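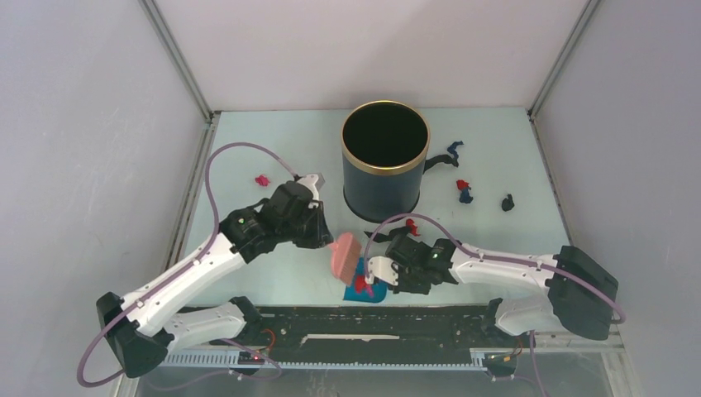
Hường Ung
Thread starter, Workshop Section moderator

Kutine open day at Ritby – who else went?

I've been home for an hour and I still haven't taken my coat off properly, so forgive the typing. I went over to Ritby for the Kutine open day and I had a brilliant time, and I want to get it written down before I forget which bit came when.

For those who don't know the place, it's the old Nassar building behind the bus station, the one with the green doors. They'd opened up the ground floor and half of the first. Downstairs was mostly posters, a 3D printer making keyrings (long queue, all under ten) and a table where you could try driving a gripper by hand. Upstairs was Griker, and I spent most of my afternoon there.

Griker is their two-armed tabletop rig. Both arms sit on one long black rail along the front of the table, with a grey toothed rack under it, and the whole thing lives inside a little walled booth with pale grey sides. The job they were showing was clearing up: toys and odds and ends scattered over the table, a dark navy bin towards the back with a gold rim, and the arms have to get the bits where they belong. They also had it doing sweeping-up work with a dustpan, which I could have watched till closing.

I know this sounds like nothing. My nephew is four and can put a toy in a bin (in theory). But when you stand there and see two arms working that close to each other over a table that size, and one goes in low while the other reaches across, it's hard to walk away! There was a woman next to me who'd only come in to get out of the rain and she was there for three full goes.

The man running the afternoon session told us they'd had 140 people through by two o'clock. He was very patient. I asked him about the cables, about the rack, about what happens if a toy rolls off the front, and he answered the lot and then let me ask again.

Has anyone else been? I'd love to hear what the morning was like. I got there after lunch.

-----

bramblefoot
Member

I was there in the morning! Much quieter. There were four of us upstairs at one point and they let a lad choose where the toys went. He put one right up against the side of the bin, cheeky so-and-so, and the arm took ages over it. Got it in the end, third try.

Did you see the talk in the back room? I missed it because I was eating a scone.

-----

tolly_w
Member

Nice write-up. I'll be the grump though. I went last September and it was the same thing then, toys into a bin. A year on I was hoping for something I'd want at home. How long did it take to clear the table?

-----

Hường Ung
Thread starter, Workshop Section moderator

bramblefoot – no, I missed the talk as well, I was upstairs. No scone, I'm sorry to say, they'd gone by the time I came down.

tolly_w – fair question, and I didn't time it. It's slow. If you want a number I'd say slower than me, faster than my nephew. But I don't think it's the same as last September. They told us last year's was one arm on a fixed base and this year it's two on a shared rail, so either of them can shift sideways. That's a big change to the whole problem, surely? You've now got two things that can bump into each other as well as into the toys.

-----

pinion_pete
Member

Can we talk about that rack please. Rack and pinion on a rig like this wouldn't be my choice. I'd have gone for a belt every time. Quieter, lighter, no backlash worth mentioning if you tension it right. With a rack you get muck in the teeth and then you get a wobble at the wrist, and at the far end of an arm that length a small wobble is a big one.

-----

oddsocks_marie
Member

Disagree, Pete! I've built both. Belts stretch, and on a long run with two carriages you either need two belts or something clever. With a rack they can both run on the same strip and you can add a third carriage one day if you've got the room. Muck is a matter of having a brush handy. I've got a plotter in my shed that's been on a rack for years and I clean it when I remember, so about as often as I clean the car.

-----

pinion_pete
Member

You're the only person I know who'd put a third arm on it.

(I take the point about sharing the strip. I still wouldn't.)

-----

Hường Ung
Thread starter, Workshop Section moderator

I did ask about this and he said the rack was what they could get in the right length, so you may both be arguing with the stock cupboard.

Here's the thing I most wanted to show you all. They have cameras down at the wrists as well as the one looking at the table, and the wrist pictures come up on a monitor beside the booth, so you see what the gripper "sees" when it's got hold of something. I kept looking from the table to the screen and back again.

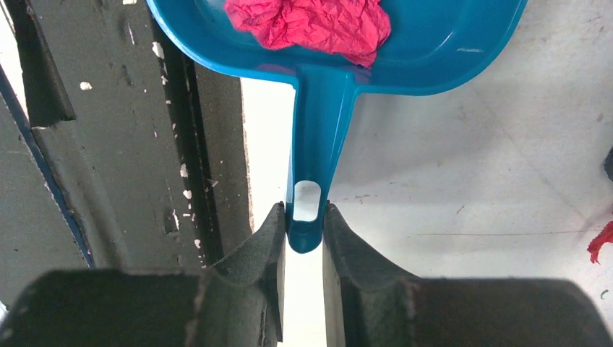

Dustpan held by the end of its handle, from the wrist camera.

Look how far down the handle it's holding! Right at the tip, by the hanging hole, with a foam pad on either side. I'd grip a dustpan much nearer the scoop. I asked about that too (yes, I was that visitor) and he said it's easier to keep the gripper out of the way of the sweeping from back there, but that they pay for it because the pan wants to twist.

-----

bramblefoot
Member

Oh I love that. It's like looking down at your own hands. We didn't get the dustpan at all in the morning, only toys.

Is that foam just stuck on?

-----

Hường Ung
Thread starter, Workshop Section moderator

I think so. I didn't get to touch those ones. The gripper on the have-a-go table downstairs had foam you could peel off with your thumbnail and they had a roll of the stuff next to it, but that may not be the same kind.

-----

tolly_w
Member

OK, that picture is better than anything I saw last year, I'll give you that. A thin shiny handle is a horrible thing to hold and the load's all at the other end, even if it's only a scrunched-up bit of something pink. I'd have expected it to droop.

Was it being driven, though? That's what bothered me last time. There was a chap with a set of handles round the corner and it took me twenty minutes to work out that he was doing it.

-----

Hường Ung
Thread starter, Workshop Section moderator

Both, and they were very open about it. There was a card on the booth they turned round, one side for "person driving" and one for "on its own". When a person drives, it all gets recorded, and then those recordings are what it learns from. They've done 1045 recorded runs of the tidying so far. The dustpan has had far fewer, 218, and it showed. On its own it was confident with the toys and a bit hesitant with the pan. There was one go where it held the pan over the bin and just stopped there. You could hear the room holding its breath. Then it tipped it, and half of what was in there went down the outside. Everybody clapped anyway!

-----

tolly_w
Member

See, I'd call that a miss.

-----

Hường Ung
Thread starter, Workshop Section moderator

It was a miss! I clapped too. I'd rather see one like that than a polished film with music over it. And the next go went in.

-----

oddsocks_marie
Member

With tolly on wanting useful things, with Hường on the clapping.

What I'd like to know is how they look after those purple cables. There's a great big loop of it over the left arm. Does it not snag on the bin or get in the other arm's way when the two of them come together in the middle?

-----

Hường Ung
Thread starter, Workshop Section moderator

It swings about a fair bit but I didn't see it catch. They leave the slack in on purpose so the wrist can turn right round. He said they'd tried it tied down tight along the arm and wore a cable through at the elbow. Now they leave it loose and look it over at the start of each session.

-----

pinion_pete
Member

That's sensible. I've done exactly the same thing to a cable, on a much sillier machine.

Little circuit boards out in the open down by the bases too, I notice, one with a red LED lit. I'd want a cover over those with children leaning in.

-----

bramblefoot
Member

There was a rope in the morning, Pete, and a line of tape on the floor. The lad with the toys had to hand them over to be put in.

-----

pinion_pete
Member

Then I withdraw half my grumble.

-----

wrenfield
New member

Hello all, first post. Is it worth bringing children, and do you have to book? I've got a six-year-old who is mad about anything with a claw.

-----

Hường Ung
Thread starter, Workshop Section moderator

Hello wrenfield, and welcome! Yes, do bring them. No booking this time, you just gave your name at the green doors, but they said they'd stop at some 200 next time and hand out slots for upstairs, so keep an eye on the notice in the window. Lift's on the left past the posters. The have-a-go table has a step for smaller visitors. Go to that first, before the keyring queue builds up.

If you get the choice, ask when they're doing the dustpan and stand on the monitor side. You can see the table fine from there and you get the wrist view as well.

-----

wrenfield
New member

Thank you, that's really helpful. She has asked if she can bring her own toy for it to pick up. It's a rubber octopus.

-----

bramblefoot
Member

Please let her, and please report back.

-----

tolly_w
Member

I'll come to the next one if there's an octopus. Hường, are you driving over? I could do with a lift from the Ritby roundabout.

-----

Hường Ung
Thread starter, Workshop Section moderator

I am, and there's room for two more if anyone's quick. I'll put the time up in the Meet-ups section once they've announced it.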